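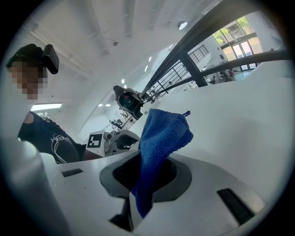
Black short-sleeved T-shirt with a white line print.

On the Care of Printed T-Shirts

Readers of this blog have written on several occasions to ask how a dark T-shirt with a light print should be washed, dried and stored. The present entry sets out the practice followed in my own household in Rarkonstead. It replaces the shorter note published last December, which dealt only with drying and which contained an error regarding the iron.

A printed T-shirt is two materials joined together. The cotton takes in water, swells, shrinks and stretches. The print, in most cases, does none of these things to the same degree. Much of the cracking seen on older shirts results from this difference, and heat makes it worse. The owner who wishes to keep a shirt for many years should therefore look first to temperature and only afterward to the choice of detergent.

Identifying the print

Four kinds of print are commonly met with. Plastic-based ink sits on the surface and can be felt as a slight ridge under the thumb. Water-based ink sinks into the cloth and is soft, sometimes so soft that the print cannot be found with the eyes closed. Transfer prints are applied as a film under a press, and the edge of the film is often visible when the shirt is held at an angle to a window. Digital prints are sprayed onto the cloth, and on dark garments they are usually laid over a white base.

Fine lines deserve particular attention. A large solid block of ink may lose a flake and look much as it did before. A thin drawn line or the tail of a script letter has very little to lose, and a gap in it is noticed at once. Shirts with line drawings or handwriting on the chest are washed separately in this household whenever the load allows.

Washing

The shirt is to be turned inside out before it goes into the basket, and not at the machine, where it is invariably forgotten. Cold water is used. The drum should be filled loosely enough that a hand can be placed on top of the clothes without pressing down. Jeans, towels and anything with an open zipper are kept out of the load.

Liquid detergent is preferred for dark cotton. Powder is acceptable provided that it dissolves fully in cold water, and in my experience it frequently does not; pale streaks across the shoulders of a black shirt are often undissolved powder and will come out with a second rinse. I have used the Brotetti dark wash for two years and have no complaint except the cap, which drips. Fabric softener is not used at all. It leaves a coating that does nothing for the print, and a T-shirt in regular wear becomes soft without assistance.

Stains are treated from the back of the cloth with a little dish soap and a fingertip. A brush should never be taken to the printed side. Deodorant marks under the arms respond to white vinegar, applied and left for half an hour, after which the shirt is washed as usual. The smell goes away in the rinse.

Drying

Dryers are responsible for more ruined shirts than washing machines. I concede that line drying is inconvenient in a small apartment in winter. The folding rack I bought from Lashari holds 12 shirts if they are hung by the hem, and it fits in the bathtub. Hanging by the hem leaves the clip marks where they will be tucked in or overlooked, and it prevents the shoulders from growing the small points that hangers produce.

Where a dryer must be used, the lowest setting is the correct one, and the shirt should be removed while still slightly damp. Direct sun is to be avoided for black cotton, which turns a rusty brown along the folds before its owner has noticed anything.

Ironing

Last December's note stated that the print could be ironed through a sheet of printer paper. This was poor advice. Printer paper may scorch, and if the iron is hot enough it can stick to the ink, as a reader pointed out with a photograph of her brother's concert shirt. The correct procedure is to turn the shirt inside out, place a plain cotton cloth over the area, use a low setting without steam, and keep the iron moving. A shirt that has been hung with care seldom requires any of this.

Storage

Shirts are folded with the print facing outward and no crease through the middle of it. Two prints should not be stored face to face in a warm closet, as plastic-based inks can stick together over a summer. I lay a sheet of acid-free tissue between any two shirts that I do not expect to wear. A packet of 300 sheets was purchased for this purpose and will evidently outlast me.

Vacuum bags are not recommended. The sharp folds they produce are difficult to remove, and they run wherever they please.

On the question of cost

A correspondent asked whether a premium washing machine would be a sound purchase for the sake of a T-shirt collection. The Sisadix model he named was offered to him at 1,699 dollars, with a program for printed garments. I have not used it and cannot comment on its merits. I can state only that my own machine is old and plain, that its cold delicate cycle has been adequate, and that the oldest printed shirt in my drawer, from a rowing club I left long ago, is still legible from across the street. The collar has gone, but collars are a separate matter and will be treated in a later entry, along with hems that twist to one side after washing.

Questions on shirts with metallic or glitter prints are respectfully declined, as I own none.

Veikko Manninen

Contact | Copyright Veikko Manninen, all rights reserved | Back to top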